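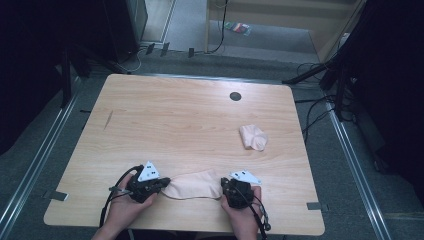
Llevo semanas prometiendo contar en qué ando metida y hoy por fin tengo un rato y un café decente. Va hilo sobre telas, pinzas y un resultado que me tiene contenta (y un poco desconcertada). 🧵

1/ El problema, para quien llegue de nuevas: a un robot de dos brazos le cuesta horrores manejar ropa. Un bloque rígido lo coges y sigue siendo el mismo bloque. Un trapo lo coges y ya es otra cosa, con otra forma, y encima se tapa a sí mismo.

2/ Lo normal para enseñarle es teleoperar: te sientas, mueves unos brazos maestros y el robot te copia. Funciona, pero con tela es un suplicio. Vas lentísima, no notas la tensión y acabas con el cuello hecho polvo. Yo lo hice todo un invierno y no se lo deseo a nadie.

3/ Así que en Mosquera (así se llama el proyecto, por la calle donde empezamos) hacemos las demostraciones con pinzas de mano. Una en cada mano, sin robot de por medio. Coges la tela, la estiras, la doblas, y lo que se graba es el movimiento de las pinzas.

4/ Encima de cada pinza va una placa blanca triangular con puntitos negros. De ahí sacamos la posición y la orientación. Parece manualidad de colegio, lo sé, pero es la parte del montaje a la que más cariño le tengo.

5/ Las primeras placas eran planas y cuadradas y daban una guerra tremenda: girabas la muñeca un poco de más y adiós seguimiento. La forma de ahora la propuso Kamil Trnka en una servilleta y llevamos desde entonces sin tocarla (bueno, le cambiamos el tornillo).

6/ Ahora la pregunta de verdad, la del experimento. Cuando estiras un paño entre las dos manos, ¿qué tiene que aprender el robot? ¿Dónde va la mano izquierda y dónde va la derecha? ¿O la relación entre las dos?

7/ Nuestra política base, que se llama Rivex, predice las dos trayectorias en coordenadas de la mesa. Cada pinza por su lado, digamos. La nueva, Arkix, predice el punto medio entre las pinzas, la separación y el giro de una respecto a la otra. La misma información, contada de otra manera.

8/ Mismos datos, misma red, mismo tiempo de entrenamiento. 398 demostraciones en total, todas con paños pequeños: cogerlo arrugado, encontrar dos puntas, tensarlo y dejarlo plano sobre la mesa.

9/ Y la prueba: 20 intentos con cada política, con el paño tirado de cualquier manera (literal, lo soltamos desde arriba y como caiga). Contamos como éxito que quede extendido sin dobleces grandes.

10/ Rivex: 9 de 20. Arkix: 15 de 20.

11/ Cuando Lizeth Salazar me pasó la tabla le pedí que la repitiera, porque yo había apostado a que saldrían empatadas. Le debo una comida. La repitió con otra semilla y la diferencia se mantuvo, un pelín más pequeña.

12/ Que conste que 20 intentos son pocos. Muy pocos. Con eso no voy a poner un titular, pero sí me da para seguir tirando del hilo (perdón).

13/ Lo que más me interesa son los fallos. Con Rivex el fallo típico es que una mano llega antes que la otra, la tela queda floja, y al bajarla se dobla por debajo. Desde fuera casi parece que lo ha hecho bien, hasta que miras el borde.

14/ Con Arkix eso casi desaparece, pero sale otro nuevo: se pasa tirando. Como la separación es ahora una variable propia, si se equivoca ahí se equivoca con ganas, y el paño se escapa de una de las pinzas. En un intento salió volando hasta el teclado de Kamil.

15/ Lo hemos intentado arreglar con un límite a la velocidad de apertura entre pinzas. Mejora algo. El arreglo bueno sería medir la fuerza, y nuestras pinzas no la miden. Está en la lista, debajo de otras muchas cosas.

16/ Detalle que me preguntaron la última vez: ¿por qué telas en colores pálidos? Porque son las que había en el paquete que compramos. Después hicimos unas cuantas demos con tela estampada y el estampado ayuda más de lo que yo creía, se ven mejor los pliegues. Pero entonces el modelo se agarra al estampado y con tela lisa se pierde. Así que liso para entrenar, de momento.

17/ Otra cosa práctica, por si alguien va a montar algo parecido: los cables. Los cables de las pinzas son lo peor de mi vida. Si pesan, te cambian el gesto sin que te des cuenta, y el gesto es justo lo que quieres grabar.

18/ Descartamos 37 demostraciones antes de llegar a las 398 buenas, y una parte grande fue por tirones de cable. Lo ves clarísimo en la gráfica: una trayectoria suave y de pronto un piquito, siempre hacia el mismo lado.

19/ También tuvimos que ponernos de acuerdo en cómo se estira un paño, que suena a tontería. Lizeth lo tensa en el aire y luego lo baja. Yo lo arrastro por la mesa. Mezclando los dos estilos la red se quedaba en medio, a un palmo de altura, sin decidirse - una cosa tristísima de ver.

20/ Al final ganó el estilo de Lizeth, que además graba más rápido que yo. Cada demo suya dura la mitad que las mías. He practicado en casa con unas pinzas de cocina y un trapo y sigo igual.

21/ ¿Se transfiere al robot lo que grabamos a mano? Bastante bien, pero con un ajuste: las personas movemos los codos como nos da la gana y los brazos del robot no llegan a todas esas posturas. Pasamos cada demo por un filtro que comprueba si el robot podría hacerla, y las que no pasan se recortan o se tiran.

22/ Ese filtro se llama Jokix y es un script feísimo que escribí una noche de marzo. Me da vergüenza publicarlo, pero me lo ha pedido ya bastante gente, así que lo subiré cuando le quite los comentarios con palabrotas.

23/ Qué toca ahora: telas más grandes. Con un paño pequeño el punto medio entre las pinzas te dice casi todo. Con una toalla ya no, porque cuelga mucha tela por debajo y eso la política no lo tiene en cuenta en ningún sitio. Mi intuición es que la ventaja de Arkix se encoge. Kamil cree que crece. Esta vez no apuesto comida.

24/ Y queremos probar con una persona que no haya visto nunca las pinzas. Hasta ahora las demos las hemos grabado entre los tres y me da miedo que estemos enseñando nuestras manías y llamándolo método.

25/ Respondo ya a un par de mensajes que me han llegado mientras escribía. No, no hemos usado simulación para esto: los simuladores de tela que probamos iban lentos y las arrugas no se parecían. Sí, los datos se van a publicar, pero falta limpiar las etiquetas de unos cuantos episodios.

26/ Y a quien me preguntaba si esto sirve para doblar camisas: todavía no. Una camisa tiene mangas, cuello, botones... Estamos en "extender un trapito" y muy orgullosos de ello.

27/ Si alguien tiene experiencia con pinzas de mano que midan fuerza y no cuesten un riñón, que me escriba, por favor. Y si habéis comparado representaciones relativas y absolutas en tareas con dos brazos, también, sobre todo si os salió lo contrario que a nosotros. Me voy a grabar otra tanda antes de que Lizeth me quite el sitio.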